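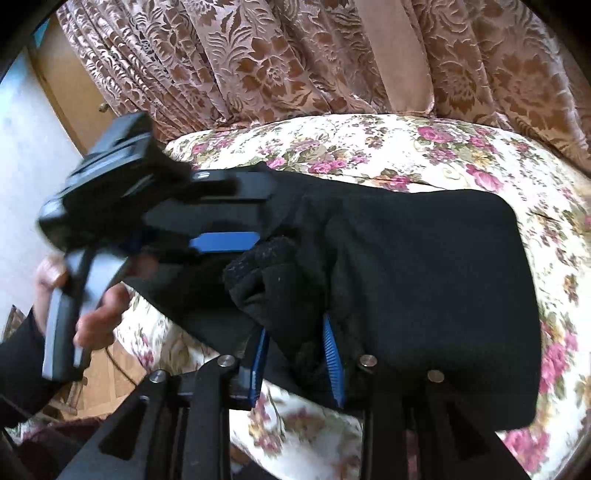 Support > Lillby Fixtures Service > Ticket 436

Subject: Goals conceded shown incorrectly in Group B table
Status: Closed
Raised by: Lautaro Farías, Arbridge

The table published after the second round lists Arbridge with two goals conceded. The referee's report for the away match at Grudville records one, and the opening match finished without a goal against us. Please correct the entry before the draw in December.

Reply from Lionel Coste, results desk:
The report has been checked against the match record. A goal disallowed in the 40th minute had been entered and was not removed when the score was confirmed. The final score was correct — only the goals column was affected.

Action taken: entry deleted and table recalculated. Arbridge remain second on goal difference, behind Hsu. The corrected table may take some 10 minutes to appear on club pages.

Farías: The column now reads one. Our own page still showed the former figure until it was reloaded. No further action is required.

Ticket closed 19 Jul 2026.

Contact the results desk | © Lillby Fixtures Service | Back to top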